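Kein Stuhl wie der andere
Über das Sitzen in gemeinsam genutzten Räumen, über Kissen, Kabel und die Frage, warum man immer denselben Platz nimmt

Meine Großmutter besaß einen Küchenstuhl, auf dem niemand sitzen durfte, der zu Besuch kam. Er war weder besonders schön noch besonders wackelig, er stand einfach am Fenster, und wer sich aus Versehen darauf niederließ, bekam sehr freundlich einen anderen zugeschoben, dazu ein Stück Hefekuchen, damit der Umzug nicht so auffiel. An diesen Stuhl musste ich denken, als ich im Februar nach Daltavville fuhr, um mit Nisreen Darwish über Möbel zu reden. Eigentlich sollte es um Polsterstoffe gehen. Wir sind dann bei den Stühlen hängen geblieben, fast den ganzen Nachmittag, und die Stoffmuster lagen am Ende noch ungeöffnet in ihrer Tasche.

Nisreen Darwish richtet Räume ein, die sich viele Menschen teilen: Werkstätten, Probenräume, Büros von Leuten, die erst seit Kurzem ein Büro haben, Studios, in denen vormittags etwas anderes stattfindet als abends. Für Wohnungen wird sie auch manchmal gefragt, aber die macht sie ungern. In Wohnungen, sagt sie, wollen alle wissen, was zusammenpasst, und in Arbeitsräumen wollen alle wissen, wo man sich hinsetzen kann. Die zweite Frage ist ihr lieber.

Ihr eigener Weg dorthin war, wie das so ist, ein Umweg. Gelernt hat sie Polstern, in einem Betrieb namens Kimaro, in dem man sie acht Monate lang Nähte auftrennen ließ, bevor sie die erste schließen durfte. Sie erzählt das ohne Groll. Wer einmal so viele Sitzflächen von innen gesehen hat, schaut einem Stuhl danach ganz anders ins Gesicht, oder vielmehr unter den Sitz, denn dort guckt sie immer zuerst hin, auch im Café, auch bei fremden Leuten. Ich habe mir das an diesem einen Nachmittag schon ein wenig angewöhnt und kann es nicht unbedingt empfehlen. Man findet Kaugummi.

Das Thema, über das sie sich am liebsten ereifert, ist die einheitliche Bestuhlung. Vor einiger Zeit lag ihr ein Angebot für einen Gemeinschaftsraum auf dem Tisch, 22 gleiche Stühle, stapelbar, lichtgrau, zusammen 3490 Euro. Gegen den Preis war wenig zu sagen. Sie hat trotzdem abgeraten, und zwar mit einem Brief von drei Seiten, den die Auftraggeber wohl nur zur Hälfte gelesen haben, denn sie riefen schon am nächsten Morgen an und wollten wissen, was sie stattdessen kaufen sollten. »Erst mal gar nichts«, hat sie gesagt. »Tragen Sie zusammen, was da ist, und dann sehen wir weiter.«

Was da ist, das ist nämlich meistens eine ganze Menge. In Räumen, die viele benutzen, sammeln sich Sitzgelegenheiten an wie Regenschirme in einem Hausflur. Einer bringt den Drehstuhl mit, der zu Hause im Weg stand. Dann zieht irgendwo ein Laden aus und lässt ein paar zierliche Sachen stehen, die für das Schaufenster gedacht waren und auf denen man erstaunlich gut eine halbe Stunde lang telefonieren kann. Ein Hocker kommt dazu, zwei Holzstühle, weiß gestrichen, vielleicht ein Klappstuhl, der sich nur noch von einer bestimmten Person aufklappen lässt. Und plötzlich hat man eine Gesellschaft beisammen, die sich kein Katalog je hätte ausdenken können.
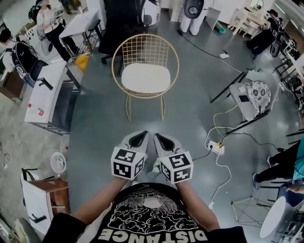 Gold und Schwarz auf grauem Beton: der Drahtstuhl mit weißem Kissen, dahinter ein Bürostuhl mit Netzrücken.

Der goldene Drahtstuhl ist für Nisreen Darwish ein dankbarer Fall. Solche Stühle mit gerundetem Gitterrücken und dünnen Beinen haben ja den Ruf, vor allem hübsch zu sein, und auf einem nackten Betonboden sehen sie erst einmal aus, als hätten sie sich in der Tür geirrt. Aber man kann durch sie hindurchsehen, und das ist in einem Raum voller Dinge eine große Höflichkeit. Ein geschlossener Sessel an derselben Stelle würde einem die halbe Aussicht verstellen. Ein Stuhl aus Draht lässt den Boden weiterlaufen, und das Auge läuft mit.

Ohne Kissen allerdings ist die Freude kurz. Wer im Sommer in dünnen Hosen auf einem Gittersitz gesessen hat, trägt das Muster noch beim Abendessen mit sich herum. Das Kissen muss also sein, und es darf ruhig etwas heller sein, als die Vernunft es rät. Weiß zum Beispiel, wie auf dem Bild. Ich habe da gleich eingewandt, dass Weiß in einem Arbeitsraum ja wohl nicht lange weiß bleibe, und bekam eine ausführliche Belehrung über abziehbare Bezüge, die ich hier verkürzt wiedergebe: Reißverschluss an der Hinterkante, zwei Bezüge pro Kissen, einer drauf, einer in der Wäsche. Den Stoff dafür nimmt sie am liebsten von einer Qualität, die bei ihr im Musterbuch Jiver heißt, ein festes Gewebe, das 40 Grad verträgt und danach nicht beleidigt ist.

Gemusterte Kissen haben natürlich auch ihre Verdienste. Auf dem grauen Stuhl weiter rechts liegt eines in Schwarz und Weiß, und man sieht gleich, wie gut das einem Möbel bekommt, das sonst eher zurückhaltend wäre. Grau ist eine Farbe, die sich sehr leicht überreden lässt. Überhaupt, findet Nisreen Darwish, genügt in den meisten Räumen ein Kissen mit Muster vollauf, beim zweiten fangen die Leute an zu vergleichen, und beim dritten fragt jemand nach einem Konzept. Auf der Sitzfläche liegt außerdem ein Telefon, und damit wären wir bei einem Punkt, zu dem sie eine ganze Theorie hat.

Stühle sind in Gemeinschaftsräumen nämlich auch Tische. Sie tragen Jacken, Taschen, Telefone, Mappen, Pakete, auf die man wartet, und Pakete, die keiner abgeholt hat. Man kann darüber schimpfen, man kann Schilder aufhängen, und sie hat beides schon erlebt. Klüger ist es, ein paar Ablagen mehr einzuplanen, als man für nötig hält, und zwar in der Höhe, in der die Hand ohnehin hängt, wenn man hereinkommt. Niedrige Schränkchen taugen dafür wunderbar. Eine Holzplatte auf einem weißen Korpus, das reicht schon, da stellt man die Flasche ab, den Schlüsselbund, das halbe Brötchen. Und weil so ein Schränkchen einen Griff hat und eine Tür, verschwindet abends wenigstens ein Teil davon wieder.

Wir haben dann Tee getrunken, sehr süßen, und sie hat mir erzählt, wie sie einen Raum zum ersten Mal besichtigt. Sie misst nichts aus. Sie setzt sich nacheinander auf jeden Stuhl, den sie findet, und bleibt auf jedem so lange sitzen, bis ihr langweilig wird. Von manchen sieht man die Tür, von anderen das Licht, und auf einem, es gibt ihn fast überall, hat man eine Wand im Rücken und den ganzen Raum vor sich. Das ist der Platz, um den sich alle streiten, ohne je ein Wort darüber zu verlieren. Morgens um acht ist er noch frei, und um zehn nach acht liegt eine Jacke darauf.

Meine Großmutter hätte das sofort verstanden. Ihr Küchenstuhl stand ja ebenfalls so, dass sie den Herd, die Tür und die Straße im Blick hatte, und es ging ihr wohl weniger um den Stuhl als um diese drei Dinge auf einmal.

Ein bisschen Strenge kommt bei Nisreen Darwish übrigens doch noch zum Vorschein, und zwar beim Boden. Auf Beton, sagt sie, hört man jeden Stuhl. Dünne Beine quietschen, Holzbeine rumpeln, Rollen singen, jede Sorte hat ihren Ton, und wer nebenan telefoniert, kennt sie bald alle. Filzgleiter helfen, solange man sie erneuert, und man sollte gleich eine Tüte auf Vorrat in die Schublade legen. Für die Rollen am Bürostuhl empfiehlt sie die weiche Sorte, die auf hartem Boden leiser läuft. Einen Teppich hat sie in solchen Räumen nur selten durchgesetzt, und wenn, dann war er nach einem Winter an der Stelle vor der Tür so mitgenommen, dass sie ihn eigenhändig wieder hinausgetragen hat.

Das andere Bodenthema sind die Kabel. In jedem Raum, in dem gearbeitet wird, liegt irgendwann eine Steckdosenleiste genau dort, wo jemand seinen Stuhl hinschieben möchte, und dann zieht sich das Weiße und das Gelbe und das Schwarze über den Beton wie die Spur von lauter kleinen Tieren. Sie ist da nachsichtiger, als ich erwartet hätte. Man solle, meint sie, erst ein paar Wochen zusehen, wohin die Kabel von allein wollen, und sie erst danach an die Wand legen. Wer zu früh ordnet, verlegt sie zweimal. Nur unter Rollen gehören sie nicht, da wird sie sehr bestimmt, und ich habe zu Hause als Erstes unter meinem Schreibtisch nachgesehen (man fragt besser nicht, was ich dort gefunden habe).

Der kleine Ventilator auf dem Boden, auch so ein Mitbewohner, der in keiner Planung vorkommt. In Ausstattungslisten stehen Leuchten und Garderoben und neuerdings Pflanzen, und dann wird es Juni, und jemand bringt von zu Hause ein Gerät mit, und es steht noch da, wenn es wieder schneit. Nisreen Darwish hat eine gewisse Schwäche für diese Dinge. Sie lässt ihnen einen Platz frei, am Rand, in der Nähe einer Steckdose, und einen Eimer oder eine Kiste für alles, was sonst noch herumzieht, am besten in einer kräftigen Farbe. Gelb findet man am schnellsten wieder.

Und die Auftraggeber mit den lichtgrauen Stapelstühlen? Die haben tatsächlich zusammengetragen, aus dem Keller, vom Dachboden, aus einem Lager in Brolluvcombe, das ohnehin geräumt werden musste. Von dem gesparten Geld wurden zwei gute Tische gekauft und ein Ballen Stoff, und was dann noch übrig war, ging in eine ordentliche Kaffeemaschine. Neu bezogen hat sie alles selbst, abends, mit dem Radio an. Ein einziger Stuhl blieb, wie er war, mit einem Riss quer über die Sitzfläche, der inzwischen mit einem Faden in der falschen Farbe geschlossen ist. Auf dem sitzt sie, wenn sie zu Besuch kommt, und soweit ich es verstanden habe, schiebt man Gästen inzwischen sehr freundlich einen anderen hin.

Kontakt zur Redaktion | © Alle Rechte vorbehalten | Nach oben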